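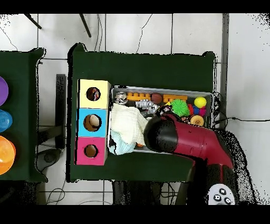 I'd been told to look for the green door, which wasn't much help because every door on Clitum Lane is green. In the end I followed a woman with a pushchair and a carrier bag full of jigsaws, and that got me to the Zustcombe Toy Library, where Amerley Lamptey was on her hands and knees looking for the last piece of a farmyard.

"It's the pig," she said, by way of hello. "It's always the pig."

Amerley has run the library for 10 years, first out of the boot of her car and now from two rooms behind the old chapel. Families pay what they can, take home up to four toys, and swap them when everyone's bored. I'd come to ask how it all started, but we had to find the pig first (under the radiator, in case you're worried).

She grew up in Korletey Road, the youngest of five, in a house where toys came down to you with bits missing. "I didn't have a doll with both shoes until I was earning," she says. "I'm not complaining, I had a lovely time. But when my own daughter was small I'd buy her something, she'd play with it for a fortnight and then it would sit there. Next door were doing exactly the same. So we swapped. Then the people over the road wanted to swap too."

For a while it was just a list of names on her fridge. There are now 2,134 toys in the catalogue, which she keeps in a fat blue ring binder as well as on the computer. I asked why she needed both and got a look.

What goes out most? I'd have guessed ride-on things, or anything with a siren. "Sorting and posting," she says straight away. "Anything where you put a thing in a hole. Parents come in asking for something educational with lights on and the child has already got hold of a box with a hole in it. They'll do it over and over. My grandson posted my car keys into one and we were late for a christening."

Noisy toys do get borrowed, mostly by grandparents, and mostly come back early. There's a drum she calls the boomerang.

We had tea in the back room, where the repairs get done. Amerley taught herself to mend things from library books and a lot of swearing, and she'll have a go at most of it - wheels, hinges, strings on pull-along dogs. Washing takes longer than mending. Everything gets wiped down and checked when it comes in, and on a bad week that can be 200 toys. She does it with the radio on and says it's her favourite part, "though I'd like it more with a bigger sink".

The sink may be on its way! In March the library got a small grant from the Bimora Fund, enough for some plumbing and new shelves along the back wall. She's also hoping to open one evening a week for parents who work in the daytime. At the moment 35 families come regularly, and she thinks there would be plenty more if the hours suited them.

I wondered whether she ever minds when things come back broken. She had a proper think about that one.

"I used to. I had a wooden train I was very fond of, and it came back with three wheels and the little boy was in tears about it. I felt terrible that he'd been worrying. So now I tell them at the start, it's going to get bashed, that's what it's for. Just bring me the bits."

I asked what happened to the train. She got up and fetched it from the shelf. The fourth wheel is a coat button, and it's been borrowed so often since that the pattern has nearly rubbed off.

By then there was a queue at the desk, two of them under three and both wanting the same tractor, so I washed up my mug and left her to it. I'd gone in for a chat and came out with a marble run under my arm. It's due back in a fortnight.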